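Okay, settle in, because I watched the whole first evening of Borrowed Voices last night and I have a lot of feelings and only a very small cup of tea. Thread!

For anyone who missed my posts back in March: it's the new singing show where every contestant has to perform in a language they didn't grow up speaking. No lip-syncing and no sneaking in an English chorus. You get a language coach for the run of the show and after that you're on your own out there with the band.

I went in a bit worried, I'll admit. I thought it might lean on people getting words wrong and everybody having a giggle. It doesn't do that at all. The host, Garnet Kennedy, is so gentle with people when they come off stage that I wanted him to come over and ask how MY day was.

The numbers, for those who like them: 34 singers got through the auditions, and the first evening gives you the opening batch. They had over 125 people turn up to try out in the first city alone, which makes me want a whole separate show about the line outside.

First up was Tyson Friesen, who drives a delivery van and sang a Portuguese ballad he learned from a customer on his route. Sweet voice, a little breathy at the top. He closed his eyes for the entire second verse and my sister texted me "is he okay" (he was okay, he was just having a moment).

Then there are two Josées, and the show has already given up on last names and calls them Josée A. and Josée T. I'm going to do the same, with apologies to both families.

Josée A. (Arsenault) did an Icelandic lullaby with nothing behind her except a harmonium. Icelandic! On live television! I don't speak a word of it so I can't tell you how her vowels were, but the coach was mouthing along in the wings and looked very pleased.

Josée T. (Thibodeau) went the other way entirely and did a big brassy Italian number with a key change in it. She's 61 and she used to sing at weddings, and you can tell, because she knows exactly how to look at the back row. I'd have given her the trophy right there and gone to bed.

The one I keep thinking about, though, is Amrit Petrenko. Korean R&B, very slow, hardly moved his hands. He sang the bridge so quietly that the audience stopped rustling. I've rewatched it already and I'm going to watch it again after I post this.

Now the judging. There are 3 judges and a language panel, and the language panel scores separately, on a card, and you don't see it until the end of the night. I like this! It means a singer can be a bit wobbly on the pronunciation and still get told the singing was lovely, and the other way around.

My one grumble is the backing band. Some of the arrangements are awfully thick. Poor Tyson was fighting a string section for most of his chorus – turn the strings down, he's telling us something important.

Also the ad breaks. I don't mind a break, I need to let the dog out, but please don't cut to one right as somebody is opening the envelope. I said a word I don't usually say in front of the dog.

A few of you asked in the replies if you need subtitles. They're on by default, and they give you the original lyrics on top with the English underneath. The English is nicely done too. Somebody has taken care that it reads like a song and doesn't just sit there like a furniture manual.

And yes, you can follow along if you don't know any of the songs. I knew one out of the whole evening and I had a wonderful time. My mother always said you can tell a sad song by the shoulders, and I was thinking of her all through Amrit's.

Next episode is duets, with the pairs drawn out of a bowl. I'm hoping hard for Josée and Josée. If the bowl has any sense of occasion it'll happen. I'd also take Amrit with just about anyone, though I think a loud partner might swamp him.

I'll be posting as I watch again, so mute me for a couple of hours if you're saving it for later, I won't be offended in the least. I type fast when I'm excited and I do not do spoiler warnings well.

Tell me your favorites so far! And if anybody knows the name of that lullaby, please send it my way, I've been humming it wrong since breakfast.
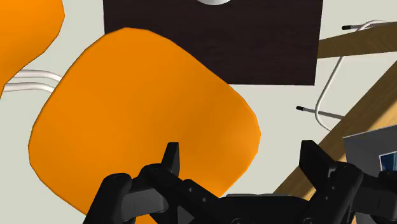 Oh, and the repeat goes out tomorrow afternoon at two, if you want to catch up before the duets – I'll probably have it on again while I do the ironing.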